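Subject: Re: Flowers and the plant in the front room, what lasts?
From: Laine Kazlauskienė
To: Greduswood Houseplants and Cut Flowers list

On a July evening, Granström wrote:

> Hi all. We have a big bright room with a lot of glass down one side and I'd like to keep a mixed bouquet in it plus one decent leafy plant. Mine look tired so fast. Is it the light? The water? Should the two even be near each other? I have read so many conflicting things that I've stopped reading. Also, is it silly to spend money on a vase?

Hi Granström, and hello everybody else,

Oh, I have opinions on this one! I've been doing the flowers for our room at Dollport for 3 summers now, and I've made every mistake you can make with a bunch of stems and a bucket. 

The bouquet is the easy part, so let me start there. I like a mixed one with something yellow in it, something pale, and then a lot of tiny filler. The filler does more work than people give it credit for. It keeps going when the bigger blooms start to sulk, and you can pull out the sad ones and the whole thing still looks full. We keep ours in the same room as the green plant, and I've never seen either of them suffer for it.
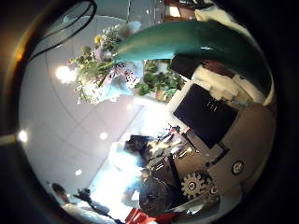
Flowers and the potted plant, with the ceiling lights on.

Granström, you asked about light. My rule is bright for the plant, a bit less bright for the cut flowers. A plant in a pot can sit and soak it up (within reason – if the leaves get pale or crisp, move it back a couple of feet). Cut flowers are already on borrowed time and direct sun just speeds things along. I shifted our bouquet away from the afternoon sun last year and got two extra days out of it most weeks. Ceiling lights don't seem to bother them one way or the other.

Water: change it every other day, and trim the ends when you do. I know everybody says this and everybody skips it, me included. Cut on a slant, take off any leaf that would sit under the water, and give the vase a proper scrub with dish soap. If the inside of the vase feels slippery, you've left it too long. I used to buy the little packets of Flotier flower food and I still use them when I have them, but I can't swear I see a difference as long as the water is fresh.

And no, it's not silly to buy a vase! Get a pale one, though. I had a bright blue thing for ages and it fought with every bunch I put in it. With a pale one you can throw in yellow and white and a bit of dark purple and it all sits together nicely. Leave the stems longer than you think you should, too. You can always take more off.

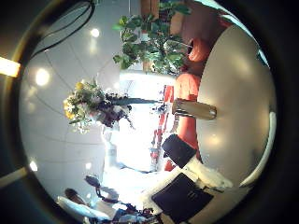
Yellow, white and a little dark purple, with the leafy plant close by.

Now the room itself, seeing as you mentioned all that glass. We have a tall glass wall with white frames and the daylight comes pouring in. It's lovely for people and hard on petals. The floor is a reddish brown, and I think a warm floor like that makes green leaves look better than they deserve to. My advice is to walk around your room at 11 in the morning and again later on, and see where the light lands before you decide on a spot for anything. It takes no time at all and it saved me from buying a second plant stand.
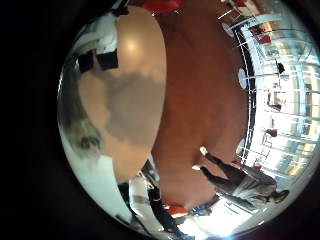
What I'd do in your room

Start with the plant. Pick the place where it can stay put all year, close enough to the windows to be happy, and turn the pot a little each week so it doesn't lean. Wipe the leaves with a damp cloth now and then (ours get dusty like you wouldn't believe). Water when the top of the soil feels dry to your finger and let it drain properly.

Then bring the bouquet in toward the plant. I like them near enough that you see both together when you come in – the foliage makes a backdrop and a modest bunch looks twice as generous. Yellow against green is my favorite, with a few white blossoms. If the sun gets fierce, a blind helps a lot, and you still get plenty of daylight. 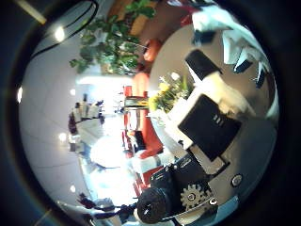

Two things I'm still unsure about

First, fruit. I've always heard you should keep cut flowers away from the fruit bowl, and I do, but I've never tested it side by side. Has anyone here?

Second, is it worth moving the vase somewhere cool overnight? I did it faithfully for a month, then got lazy, and couldn't tell you whether the flowers noticed. If somebody has kept better notes than I did, please share them with the list.

Granström, write back and tell us which way your windows face, and what kind of leafy plant you have in mind. If you want cuttings I have a few rooting in jars and you're welcome to one.

Laine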